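**Unit 2 – Reading a supplier's claims (commercial window and facade cleaning)**

Bring the Salunard brochure and the Nokside quote sheet. We start at 8:30.

Most of what a cleaning contractor learns about products comes from the people selling them. Treat it that way.

## "Streak-free"

Streak-free on what glass, in what light, after how long? Salunard says its pure water system leaves no marks. The small print says the test panes were new and had been washed beforehand. A storefront on a bus route hasn't seen that kind of care in years.

Ask for:

- the mineral reading of the water at the brush, not at the tank
- the age and coating of the test glass
- who judged the result, and from what distance

## "Removes 98% of soiling"

Percent of what? Weight, area, or someone's opinion? Grirov prints this number on the label and gives no method. Until they do, I'd read it as "cleans windows."

## Coverage and cost

Nokside quotes 3398 square feet per drum of concentrate. Fine, but look at the dilution: it's the weakest one on the chart, and the same page recommends double strength for road film. Halve the coverage before you price a job.

Wibisono sells a smaller pack for $265 and calls it "equal value." Work it out per square foot at the strength you will really use. Last term most of the class found the two closer than either brochure suggests, and a few got it badly wrong by mixing up gallons and liters.

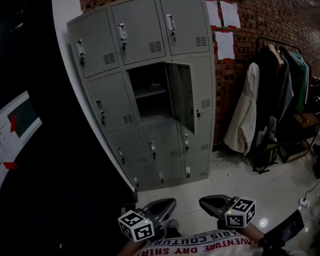 ## Testimonials

A happy customer tells you the customer was happy. It says little about the product, the crew, or the weather that week. I give slightly more weight to a repeat order – slightly, as plenty of people reorder out of habit.

## Before next class

1. Pick one claim from either document.
2. Write down what test would prove it wrong.
3. Price that test on a two-story building.

One page is enough. Don't copy the brochure wording back to me.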